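4.2 Do shoppers notice the finish?

Product designers who license their patterns to makers of planners and notebooks often say that the surface finish sells the product. The trade press repeats the claim, and the Livham catalog builds its price list on it: a planner with a soft-touch cover costs the store more than the same planner with a plain gloss cover. We set out to find the evidence behind this and found very little. The source most often given is a talk by Ferenc Vörös, who reported that buyers "reached first" for the soft covers in a store display. The talk does not say how the display was arranged, which covers were at eye level, or whether the two finishes carried the same pattern. Any one of these could produce the result without the finish playing a part.

Our own test used the Flomance pattern in both finishes, with the same colors, paper and binding. A group of 79 shoppers at the Zomdale store handled the planners and then said which they would buy. Before the planners came out, each shopper was asked to describe the surface of some household goods in their own words. We wanted to see how steady the everyday terms "gloss," "satin" and "matte" are when there is no label to lean on. They were less steady than the catalogs assume. 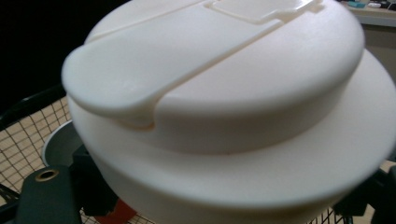 Figure 3. White plastic container with a smooth, slightly glossy lid.

Several shoppers used "matte" and "shiny" for the same surface within one answer, apparently moving from one part of it to another as they spoke. It would be easy to make too much of this. People are not trained to name finishes, and a loose choice of words does not prove that they fail to see a difference. It does mean that a survey asking "Do you prefer matte or gloss?" may be collecting answers to more than one question, and most of the trade surveys we read ask exactly that.

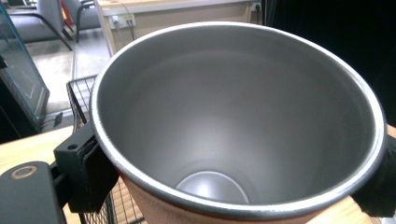

The planner results should be read with the same caution. Shoppers leaned slightly toward the soft-touch cover, but the lean went away when we set aside those who had been handed that cover first. We had not planned this split in advance and do not offer it as a finding. A fair test would fix the order by lot before the first shopper arrives, and ours left it to the assistant at the table. We also asked about intent to buy, a poor stand-in for buying. Shoppers who pay nothing to say yes tend to say it often.

The sales records do not settle the matter either. Livham printed 1000 planners with the gloss cover and 2000 with the soft-touch cover, then pointed to the higher sales of the second as proof of demand. A larger run fills more shelf space and stays in stock longer. Fekete makes the same mistake in treating repeat orders as a sign of taste, when a store may reorder simply to keep a matching set on display. Until both finishes are printed in equal numbers and sold at one price, we see no good reason to accept that shoppers are paying for the feel of the cover.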